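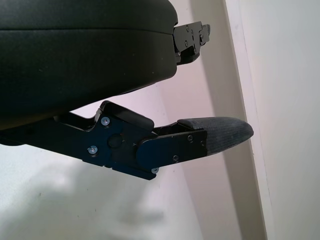 Things go missing on the way back into the cupboard, not on the way out, Songül Bozkurt wrote in the margin of the first draft, and asked why the draft dealt only with how people find things. The comment was accepted. The project was changed from a study of searching to a study of putting away, and the sections below follow the second plan.

Putting Away in a Shared Kitchen: Layout, Labels and Return Errors

1 Background

The kitchen at Totton House, Breltbridge, is used by the residents of one corridor. Crockery, pans and small utensils are held in common. Food is private and was left out of the study. Residents had complained in the house book that items were hard to find, mostly lids, the grater and the measuring jug. The usual answer had been a general tidy at the end of each term, after which the complaints stopped for a short time and then came back.

The aim was to find out whether the layout of the cupboards affects how often an item is returned to its proper place. For this report a "return" is any occasion on which a washed item is put into a cupboard, drawer or rack. A "return error" is a return to a place other than the one on the layout plan. Items left on the draining rack overnight were noted separately and are not treated as errors.

2 Method

The work was divided into 3 stages. In the first, the kitchen was left as found and a plan was drawn of where each kind of item was normally kept. Where residents disagreed, the most common answer was used. In the second stage the layout was changed but no labels were added. In the third stage the changed layout was kept and labels were fixed to the cupboard doors and drawer fronts.

The changes in the second stage were as follows.

Plates and bowls: moved from the high cupboard to the one beside the sink.
Pan lids: taken off the pans and stood upright in a Stomeo rack.
Small utensils: split between two drawers, one for cooking and one for eating.
Baking tins: moved to the high cupboard.
Measuring jug: kept with the scales instead of with the glasses.

Each stage ran for the same number of days. Checks were made in the morning before breakfast and again after the evening meal. Residents also filled in a Çetinkaya sheet, a plain grid with one row for each item and one column for each place, by making a tick when they put something away. The sheet was chosen over a phone form because it could be kept by the sink and filled in with one hand.

Residents knew that a study was taking place. They were told it concerned storage, but were not told what was being treated as an error until all stages were complete.

3 Results

Over the whole study 1047 returns were recorded, of which 220 were errors. Errors were most frequent in the first stage and least frequent in the third. The larger fall came between the first stage and the second, before any label had been fixed.

Plates and bowls improved most. In the first stage they were often stacked on the worktop or put in with the mugs. With the new position a person drying up could reach the shelf without taking a step, and very few plates were found elsewhere.

Lids improved once the rack was in use, with the exception of the largest, which does not fit the slots and was returned to whichever shelf had room. It should be given its own place or kept on its pan.

The utensil drawers gave a mixed result. In the second stage errors in the 2 drawers rose, mainly through wooden spoons and serving spoons being put with the table cutlery. The labels corrected most of this. The tin opener was never settled. Some residents regard it as a cooking tool and others keep it wherever they last used it.

Moving the baking tins had no measurable effect. They were seldom used.

4 Sources of error

The Çetinkaya sheets and the checks did not always agree. Where they differed the check was used, as ticks were sometimes made in the wrong row or left until later. A quiet period in May, when several residents were away, fell within the third stage, and part of the improvement in that stage may be due to there being fewer people in the kitchen. The stages were also run in a fixed order, so practice with the new layout cannot be separated from the effect of the labels.

Müzeyyen Şimşekoğlu asked at the interim meeting whether left-handed residents made more errors with the cupboard beside the sink. The door opens towards the draining rack and may well get in the way. Handedness was not recorded, and the question remains open.

5 Recommendations

The plates and bowls should stay beside the sink. The lid rack should be replaced with one that takes the largest lid. Labels should be kept on the drawers, but those on the cupboard doors can be removed when they wear out. The tin opener should hang from a hook near the cooker.

The blank sheets and the final layout plan are in the appendix.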